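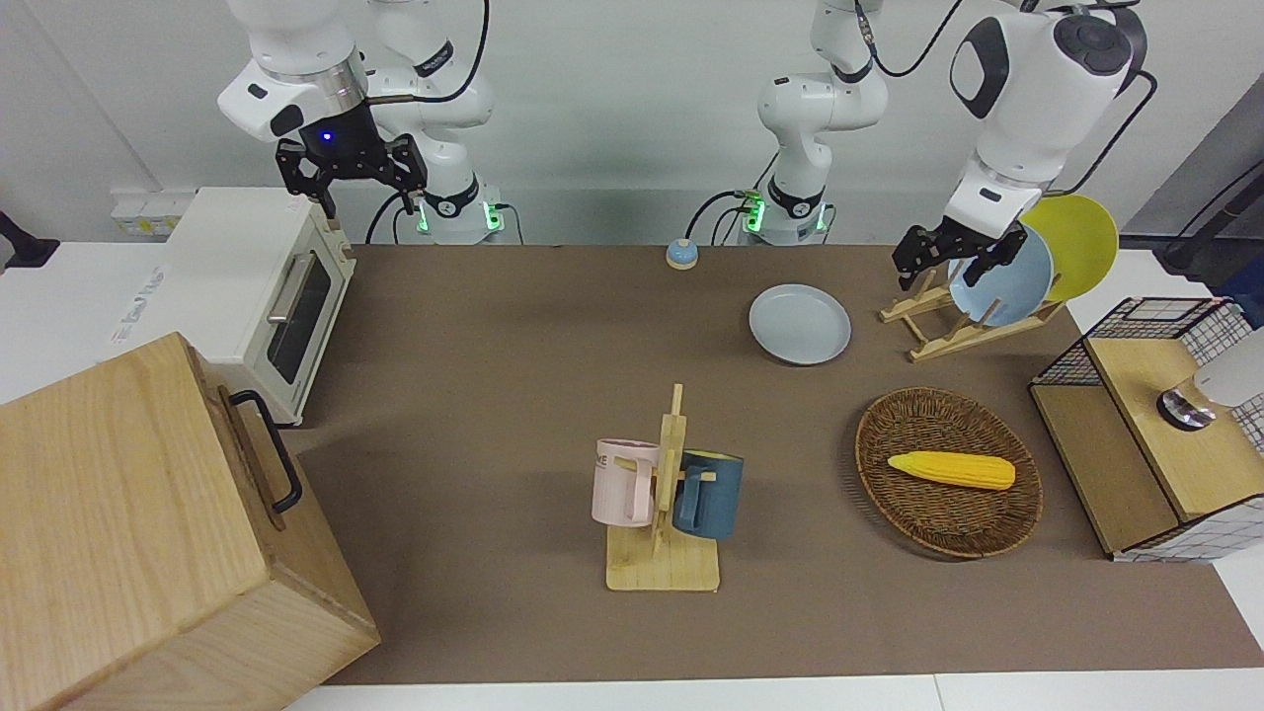 Dish rack and toaster oven on the table with the big mat, pale blue plate in the rack.

Shared Kitchen FAQ
Honesbridge, updated February 22, 2021

Where do the plates go?
Upright in the wooden rack. One per slot, please. Bowls go on the shelf, not the rack, they tip.

Can I put the rack in the sink to clean it?
No. Wood. Wipe it with a damp cloth, dry it, stand it back on the mat. Soaked one in January and it split along the bottom, so we're on the second one now.

Does the mat come off?
Yes but you rarely need to. Crumbs: brush into your hand. Spills: warm water, drop of soap. Don't fold it, roll it.

How do I clean the toaster oven?
Unplug, let it cool all the way. Crumb tray slides out. Glass door gets a soft cloth, no scrubbers, it scratches. Leave the control panel dry.

Can I stack stuff on top of the oven?
No. Not plates, not towels, not bread "just for a sec".

The oven feels too close to the rack. Can I move it?
Leave it where it is pls. If the rack is crowding it, slide the rack over a bit.

Can I run the kettle and the oven off the same power strip?
One at a time. The two together tripped the breaker in both Dondton and here.

I chipped a plate. Now what?
Don't put it back. Wrap it, bin it, tell Chenxi Du. Nobody's charging you for a plate. Spares are in the Tak cupboard, we bought 29 last year and most are still in thier paper.

How long can dishes stay in the rack?
Till they're dry. After dinner cleanup anything left gets put away, and we won't remember whose it was.

What dish soap?
Whatever's by the sink. Usually Bristine, the unscented. If it's out write it on the list, dont bring your own, two people have allergies.

How many can eat at once?
Up to 55 if both rooms are open. Ask first for anything bigger than a normal lunch.

Who do I ask about everything else?
Chenxi, extension 287. Leave a message, mornings are busy.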